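Boas práticas na célula, ou como deixei de gritar com a folha de regras

15 de maio de 2019

Gente, voltei! Prometi ao Stijn Maes que escrevia sobre isto antes de outubro e olhem, ainda sobra tempo (ele que não se habitue). Passei a semana a reescrever as regras de bancada da Vosness, que iam em 54 pontos. Cinquenta e quatro! Quem é que lê isso antes de ligar um braço?

Ficaram 5. O primeiro é o mais chato e o que mais me custou defender: antes de qualquer tarefa, cada objeto tem o seu lugar combinado e escrito, e só depois se mexe nos braços.

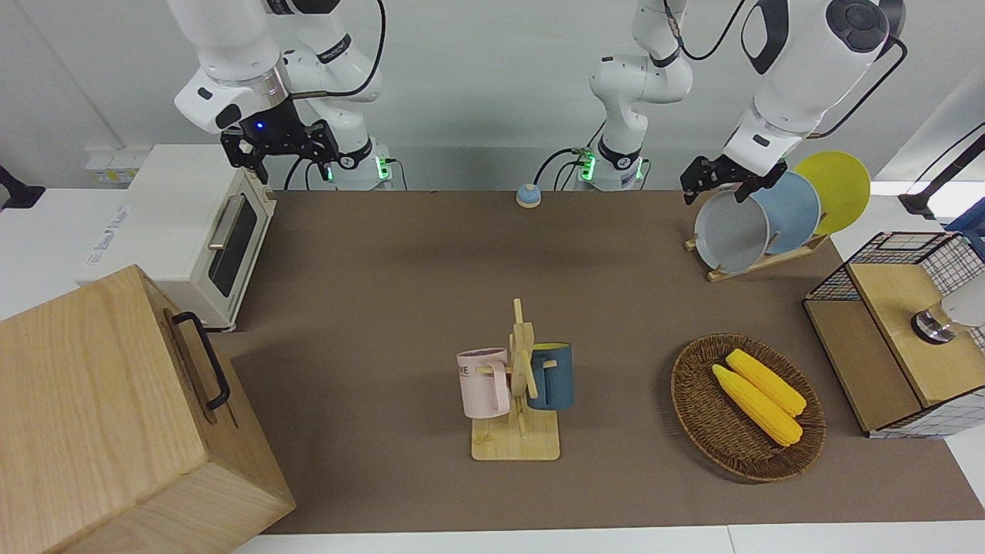 A regra que deu mais discussão foi a da aproximação. O Abilio Valcárcel queria uma velocidade única para tudo, eu queria baixá-la perto de coisas que partem. Ficámos com 35 por cento nos últimos centímetros, e quem já teve uma garra mesmo à beira de um prato cinzento no escorredor, com mais dois pratos logo atrás, percebe porquê. As canecas penduradas no suporte contam como louça, as espigas de milho no cesto não (o Abilio ainda tentou!).

Depois há os cabos. Folga suficiente para o braço esticar todo, verificada à mão, sempre pela mesma pessoa que assina a folha. Na Festent fazem isto no fim do turno, eu prefiro no início, gostos.

As outras duas são a paragem de emergência testada todas as manhãs e o registo de cada toque indesejado, mesmo os levezinhos. Para a semana conto como correu a revisão com o pessoal da Montes, que já me mandou comentários à regra dos cabos.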